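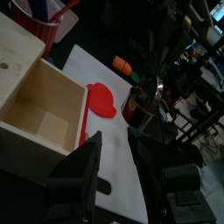 The view from the wrist, between the two fingers. You will spend a lot of time looking at this.

Fault Investigator, Two-Arm Tabletop Cells
Hamine - Test and Safety Group
Full time, on site. Apply by 2nd November.

In May one of our robot arms was told to stop and took 600 milliseconds to think it over. During that time it closed its gripper a little further and moved sideways toward the other arm, which had been told to stop as well and had done so like a good citizen. The two met. The damage came to one finger pad, one bent bracket and the mood in the room.

People were standing outside the reach of both arms, as the rules say they should, so no one was hurt. We would like to keep it that way, and we would like to know why it happened. We have a partial answer. We are hiring the person who will get us the rest of it.

What we know so far

The stop signal left the button on time. It reached both arm controllers on time. One controller, running our own Zindard motion software, was partway through a grip command and finished some of it before giving up control. Zindard is not supposed to do that. We have since added a hard power cut that doesn't ask Zindard for its opinion, and no arm runs without it.

The software fault itself has come back four times under test, always with the power cut in place and always on a bench with no people near it. It has never come back when someone senior was watching. There are 2,168 stop events in the log from the test campaign, and our current method of reading them is a spreadsheet with a tab called "weird ones." You will inherit the tab.

What the work looks like

The cells are small and the tasks are homely. Two arms share one table and move ordinary household things and toy-like things from one spot to another. If you were hoping for giant machines throwing car doors about, this will be a letdown. An arm this size can still pinch a hand badly, though, and the size of the table has a way of making people forget it.

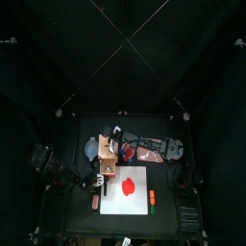
Both arms at the table, with the paper between them. The shared space in the middle is where most of our trouble lives.

A normal week will include:

Running stop tests on both arms, at rest, in motion and with something in the grip.
Reading logs from Plameo, our recording tool, and lining them up with the video until the two agree on what time it was. They start out disagreeing.
Writing fault reports that a tired technician can follow. We have a template. You may hate it and change it.
Checking cables, mounts and finger pads before each session and signing for them with your real name.
Telling engineers that a cell is shut until further notice, and then not being talked out of it by lunchtime.

The last item needs some explaining. Your signature is what opens a cell after a fault. The project lead can't overrule it and neither can sales, although sales will come by and be very friendly. Solène Brunet heads the Test and Safety Group and will back you up. She closed a cell for nine days over the summer and was taken off at least one birthday card list for it.

What we need from you

At least three years of hands-on work with robots, machine tools, elevators, packaging lines or anything else that moves by itself and can hurt people. We don't mind which. One of our best people came from ski lifts.

You should be able to read a wiring diagram and enough Python to sort a log file. You should know the difference between a stop that cuts power and a stop that sends a polite request, and feel strongly about it. You should write plain English.

A degree is fine. Not having one is also fine.

Nice to have: experience with timing faults, a lockout and tagout certificate, patience with cables. There are a great many cables. Several of them are labeled.
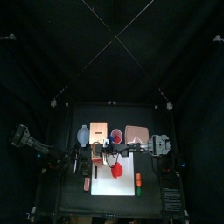

Same table, white board in front, one arm reaching across. Stop tests get run with a layout like this one.

What you get

A permanent contract, a decent salary on a published scale (we send it with the first reply, so you won't have to guess) and 100 dollars a month toward travel. Boots and eye protection are supplied. The coffee is supplied too, in a narrower sense.

You'll be based in the Hoarau building, second floor, at the end of the hall past the freight elevator. The desks are by the windows and the test room isn't. Shifts are days only. We gave up running the arms overnight after the May incident and haven't missed it.

Your first 420 hours are set aside for the stop fault and nothing else. No demos, no visitors, no "quick look" at someone's side project. After that you join the regular rotation with the rest of the group, unless the fault is still at large, in which case we'll find you more hours and possibly a better chair.

How to apply

Send a resume and one page about something that broke on your watch. Tell us what failed, what you first thought it was, and what it really was. We are more interested in the gap between those last two than in how clean the ending is. If you never found the cause, send it in anyway - we're in no position to be snooty.

Please leave out anything your last employer would rather you didn't share.

Interviews take half a day. There is a talk with Solène, a tour, and two hours with a real log from the test campaign and a person who will answer questions. It isn't a trick. We don't know the answer to that one either, and you'll be paid for the time.

Questions about the role go to Vija Dambrauskienė in hiring, who can also arrange step-free access and interview times outside school hours.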